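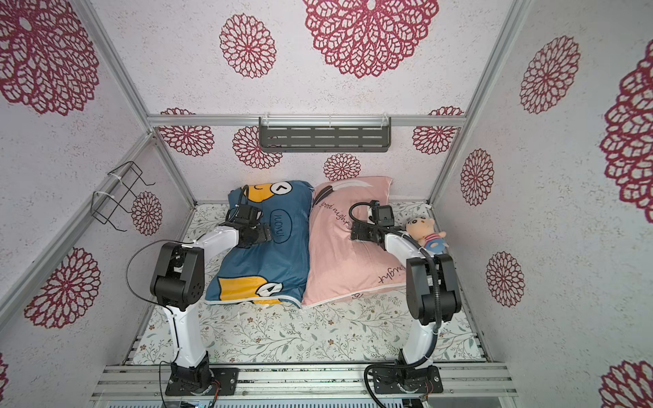
Setting Up Your Certificate Holders in Dullora

Part 4 of my setup guide for new agency users
by Ainhoa Robles, Nov 16, 2025

If you've been through the first three parts, your agency profile is done and your commercial clients are loaded. Now we get to certificates of insurance, and I love this part, because it's where Dullora starts paying you back for all that typing! I run the service desk at a small commercial lines office (contractors and landlords, mostly) and certificates used to eat my whole morning.

Before you start

You'll want the client's current policy pages open, for general liability, auto, workers' comp and umbrella if they carry one. You also need admin rights. If the Certificates tab is gray, you're logged in as a regular user, so go bug whoever set up your account. In my office that's Kwame Asante, and he's very patient.

Adding a holder

1. Open the client record and click Certificates, then Holders.

2. Click Add Holder. Type the legal name exactly the way it's written in the contract, including the LLC or Inc.

3. Fill in the mailing address. The name and address together can't run past 6 lines or the bottom one drops off the printed form.

4. Pick a delivery method. I use email for pretty much everybody.

5. Under Policies, check the ones this holder should see. Leave the rest blank – a landlord doesn't need your client's auto limits.

6. Click Save. The holder shows up with a yellow dot until you issue the first certificate.

Note: If you're moving over from Nadel, you can import your holders from a spreadsheet, but do a test batch first. I brought mine in all at once and got every suite number in the city field. Fixing them took me about 2 hours and a lot of coffee.

Additional insured and waiver boxes

7. Back on the holder's page, open Special Wording.

8. Check Additional Insured only if there's an endorsement on the policy that covers this holder. Same goes for Waiver of Subrogation.

9. Type the endorsement form number in the box next to each one you checked.

10. Add the job name or location in the description field and save again.

Caution: Checking a box in Dullora does not change the policy. The certificate is only information, and if the endorsement isn't there, the holder isn't covered, no matter what you printed. When you aren't sure, stop and call the carrier's underwriter before you send anything.

Renewals

11. Go to Settings, then Renewal Batch, and turn on Hold for Review.

12. Set the reminder. Mine is 26 days before expiration, which gives me time to chase down a late binder.

13. When the reminder comes up, open the batch, compare the new limits to the new policy, and release the certificates.

Note: Please don't skip Hold for Review! Without it the whole batch goes out the moment a renewal date passes, even when the client has switched carriers. We had a sheet metal shop move in July and I was very glad I'd left it on.

If a certificate won't issue, look for an expired policy still checked under step 5. It's nearly always that. The other one I run into is a missing policy number, and Dullora will just say "incomplete record" without telling you which policy it means, so you'll have to click through them.

Part 5 covers claims contacts and loss run requests.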